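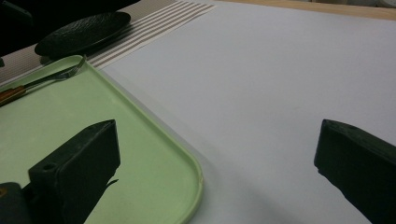 How can I tell if a wool coat is really from the 1940s or a later copy of the style? I bought one at the Trudlow flea market for 40 dollars and the seller swore it was wartime. It has big shoulders, a nipped waist, 5 buttons down the front and a label that says Abou Jaoude, and I can't find a thing about that name online. I'd like to know before I wear it out in the rain and ruin something special!

Posted 9/9/23 by coatcloset

Print this page | E-mail this page

seamripper_sue

Look inside the coat before you look at the outside. The shape fools everybody, me included, as the eighties were crazy for forties shoulders and plenty of those coats are now old enough to smell and feel properly vintage.

First thing I'd hunt for is a care label. Check the side seams and the back of the neck, and run your fingers down inside the pockets too. If there's a sewn-in tag with washing or dry cleaning instructions and it looks original, you're almost surely in the seventies or later (in the US, anyway, they became a rule in the early seventies). If it's missing, that's a good sign but it doesn't prove anything, people snip them out all the time. Look for a little row of stitch holes where one might have been.

Next, the shoulder pads. Feel them through the lining. Older ones are usually cotton or wool wadding, kind of dense and lumpy, and they don't spring back much. If yours squish and bounce like a kitchen sponge, that's foam, and I'd start thinking of a later coat or at least later pads. Foam gets crumbly with age, so if you hear a crunch, stop squeezing!

Then the lining. Rayon was the usual thing in the forties and it tends to split under the arms and along the center back. Polyester hardly ever shreds like that. And look at the hem: lots of older coats have a hem finished by hand, with seam binding over the raw edge. A factory overlock stitch on its own isn't a dealbreaker, but combined with foam pads and a perfect shiny lining I'd say the seller was dreaming.

I had a coat a lot like it from a house sale in Potham and I was so sure. It had everything. Then I unpicked 4 inches of lining to fix a pocket and there was fusible interfacing all down the front, glued on with those tiny dots. Eighties! I still wear it every winter and I still love it, I just quit telling people it was older than my mother.

As for rain, keep it dry for now whichever it is. Old rayon gets weak when it's wet and old wool with pads inside takes forever to dry.

buttonjar

if the buttons are plastic its fake

hemline_9

I have to disagree a bit with the post above mine. There was loads of plastic around in the forties and it turns up on coats all the time. Besides, buttons get swapped more than any other part. I wouldn't date anything by them.

What I'd add is the label itself. Is it woven, or printed on a shiny ribbon? Woven with the name in script is what I'd hope for on an older coat, and it should be stitched down neatly on all sides. Abou Jaoude could easily be a small tailor or a store that closed ages ago, so I'd try your library. Ours has old city directories and the newspaper on microfilm, and I found a dress shop in there in one afternoon after years of getting nowhere on the web. The ads are wonderful, too, you'll lose the whole day.

Also look for a union label, usually tucked in a side seam or a sleeve lining. The design changed a few times and there are charts you can match it against. That one narrowed a suit of mine to a span of years I could live with.

One more, if you sew at all: find an old coat pattern and compare the sleeve. I have a Dultar pattern from my aunt's drawer and the sleeve is cut in two pieces with darts at the elbow, nothing like the baggy ones I remember from high school.

Comments

coatcloset: Checked last night. Pads are lumpy, no care tag, lining is split under both arms. I'm trying not to get excited.

seamripper_sue: Ooh, get excited a little. What about the hem?

coatcloset: Binding, and it looks hand sewn. Going to the library next week about the label.

buttonjar: what are the buttons though

Print this page | E-mail this page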